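Chapter 4
Getting the Brief Out of the Client

I used to think the hard part of design work was the design. Then I took on a rebrand for a small bakery supplier called Mäkelä and spent three weeks drawing logos for a company I hadn't bothered to understand. They turned down every one of them, very politely, and I had to go back and ask the questions I should have asked on day one (what do you sell, who buys it, why did you call me now?). I still have that folder. It holds 70 sketches and I wouldn't show you a single one!

So this chapter is about talking, mostly. We'll get to grids and typefaces in Chapter 5, I promise. Before that I want you to be able to sit across from somebody who says "make it pop" and come away with a page of notes you can work from.

A brief is a short written agreement about what the job is for. It can be one page. Mine usually are, and the best one I ever got ran to 16 lines in an email from Imix, a sign shop that wanted a price list people could read from the other side of the counter. It gave the size, the reading distance, the budget and the date. I had the layout done by Wednesday.
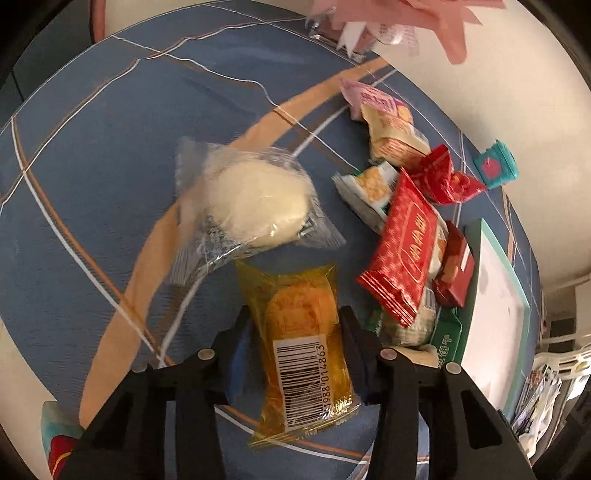 4.1 What clients ask for and what they need

People ask for things they've already seen. A café owner wants a website since the café across the street has one, and a plumber wants a van wrap like his brother-in-law's. There's nothing wrong with that, it's a perfectly good place to start, but you need to keep going.

Take Plovotance, a physical therapy studio that came to me for a new brochure. They had printed 1,264 of the old one and given away 200. My first thought was that the cover was ugly (it was). When I asked where the brochures were kept, though, the answer was a drawer behind the front desk. We ended up making a small appointment card with the class times on the back, and I left the brochure alone.

Keep that drawer in mind as you read the next section, where we go through my intake questions one at a time. I'll be using a garden store called Farnasach as our running client, so get a notebook out and write down what you would ask them first.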